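The Second Life of the Junk Drawer

By Lucrezia Zuccaro 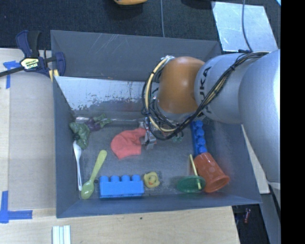 My mother kept one drawer for things that had no other home. I have four, plus a closet shelf, and I live alone. Somewhere between her kitchen and mine the junk drawer stopped being a drawer and became a way of life.

Nandini Gounder gets paid to open them. Her two-person firm, Nornel, sorts the houses of people who are moving somewhere smaller, and she has strong feelings about takeout soy sauce. "They think it's savings," she told me. "It's like a pension, but in packets."

Her clients will sign away a piano without blinking. Then they spend 2 hours defending a key. The key opens something, and the something could still turn up.

I tried her method one evening in December. You empty the drawer onto the bed, so you can't sleep until it's done. I found 8 pens, one of which wrote, and a warranty for a toaster I remember only as a smell. I slept on the couch.

Lionel Barbier, a retired locksmith in Timura, takes the other side. He has never cleared a drawer and calls the whole business a fad for people with good closets. Last year he fixed his neighbor's gate with a hinge he had been saving since his first apartment. He has told me about the hinge three times, and the gate does close very nicely.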